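Sorine busca personas para un estudio sobre el sueño y los turnos de noche

Publicado el 20 de mayo de 2024
Compartido 60 veces · 2 comentarios

Sorine abre el plazo para participar en un estudio sobre el descanso de quienes trabajan de noche. Se admiten trabajadores de hospitales, panaderías, almacenes, transporte, limpieza, seguridad y cualquier otro oficio con horario nocturno fijo o rotatorio. No hace falta tener problemas de sueño. También interesan las personas que duermen bien.

El estudio lo dirige el equipo de Sorine con la colaboración de la consultora Van der Linden, que se ocupa del tratamiento de los datos. Las sesiones presenciales se hacen en el edificio Pedano, planta baja, con acceso desde la calle y ascensor.

Qué se pide

Cada participante lleva un diario de sueño durante 20 días seguidos. Se anota la hora de acostarse, la de levantarse, las siestas, el café y las comidas principales. El cuaderno se entrega en la primera sesión y puede rellenarse a mano o en la aplicación Reradley, como se prefiera. Al terminar hay una segunda sesión, con una entrevista individual de 60 minutos. Las entrevistas se graban solo en audio y se borran una vez transcritas.
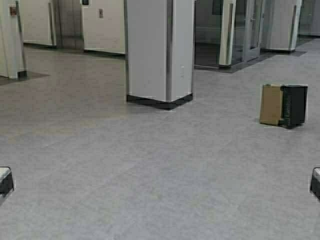
CONVOCATORIAS · SALUD Y TRABAJO

Requisitos

Ser mayor de edad, llevar al menos dos años trabajando de noche y tener previsto seguir en el mismo puesto hasta octubre. Quedan excluidas las personas que tomen medicación para dormir con receta y las que estén de baja en el momento de inscribirse. El embarazo no es motivo de exclusión, pero debe indicarse en el formulario.

Compensación

Se abonan 60 euros por transferencia al completar la entrevista. Quien abandone antes puede conservar el cuaderno y pedir que se eliminen sus datos. Los gastos de transporte público se pagan aparte, con el billete o justificante.

Cómo apuntarse

El formulario está en la web de Sorine, en el apartado de convocatorias, con la referencia 1755. Hay que indicar el oficio, el tipo de turno y una franja horaria para la llamada. Se contesta a todas las solicitudes, también a las que no encajen. Las llamadas se hacen por la tarde, nunca por la mañana.

Comentarios (2)

panadera_norte
Yo entro a las dos y salgo a las nueve, ¿eso cuenta como noche o como madrugada? En el formulario solo sale "nocturno".

Turno C
Me apunté ayer. Una duda, si a mitad del diario me cambian al turno de tarde una semana, ¿sigo apuntando igual o tengo que avisar?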